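Stisitz County Renumbers Route 58 as Route 69, With New Signs Going Up in April

STISITZ – Drivers who have spent years explaining to visitors that there are two Route 58s in our corner of the map will soon have one less thing to explain. Beginning in April, the county road known as Route 58 will become County Route 69 along its full length, from the Bettencourt town line to the river bridge at Adia.

The change clears up a muddle that goes back to the day the state gave the same number to its own highway on the far side of Skilell. Delivery drivers, school bus crews and more than a few wedding guests have ended up on the wrong one, and we are very glad to be putting that right at last.

"I grew up on this road and I will probably call it 58 until I'm old and gray," said Inês Vieira, county road superintendent. "But I've also stood in my yard and waved down a furnace repairman who was supposed to be 11 miles away. It's time – and the new signs look wonderful."

Crews will start at the Bettencourt end and work toward Adia. Old and new numbers will be posted together for 30 days. The road itself stays just where it is, and so do all the street names and house numbers along it, so residents don't need to change their mailing addresses.

The short spur to the Adia depot, which has never carried a posted number, will be signed as Route 69 Spur.

"Folks have been so patient with us, and so generous with their stories and old maps," said Afonso Patrício, who handles route records for the county. "Please keep them coming!"

Questions are welcome at the Stisitz County Road Office, weekdays until 4 p.m. 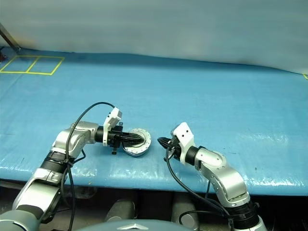
Yellow tape on a blue table covering.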